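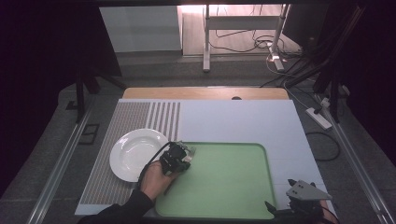

3.2 Stichprobe und Durchführung

Befragt wurden 340 Beschäftigte aus zwei Betriebskantinen der Firma Ercombe an den Standorten Nolov und Jandetti. Von den ausgegebenen Fragebögen waren 58 unvollständig und blieben unberücksichtigt. Die Erhebung begann im Dezember und erfasste Pausendauer, Sitzordnung und Essenswahl.

Abb. 2: Hellgrünes Tablett auf weißer Platte.

In Nolov gaben 108 Personen an, meist allein zu essen. Als Grund nannten sie überwiegend wechselnde Schichten.

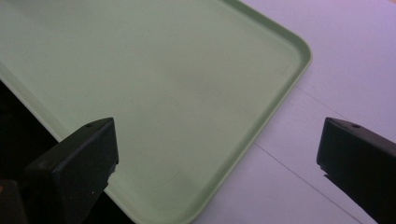

Für Jandetti liegt der Wert mit 69 Personen niedriger, allerdings gilt dort eine feste Mittagspause. Die Pausendauer wurde nach der Skala von Han in fünf Stufen kodiert. Ein Einfluss des Alters ließ sich an keinem der beiden Standorte nachweisen (vgl. Abschnitt 4.1).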